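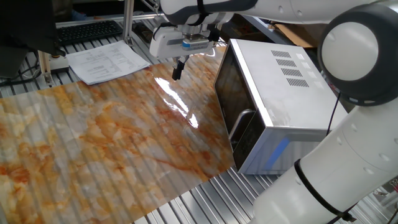
Häufige Fragen zum Mietpaket Wundgate

Was ist im Paket enthalten?
Ein Roboterarm mit Zweifingergreifer, die Steuerung und 2 Tage Einschulung bei Ihnen im Haus.

Wie lange ist die kürzeste Mietzeit?
Die kürzeste Mietzeit beträgt 10 Wochen. Eine Verlängerung ist möglich, bitte melden Sie diese schriftlich an.

Kann ich einen zweiten Arm dazu mieten?
Ja, auch später. Die Lieferung dauert bis zu 18 Werktage.

Wer hilft bei einer Störung?
Der Service von Briseretti antwortet innerhalb von 24 Stunden. Im Dezember ist die Annahme nur vormittags besetzt.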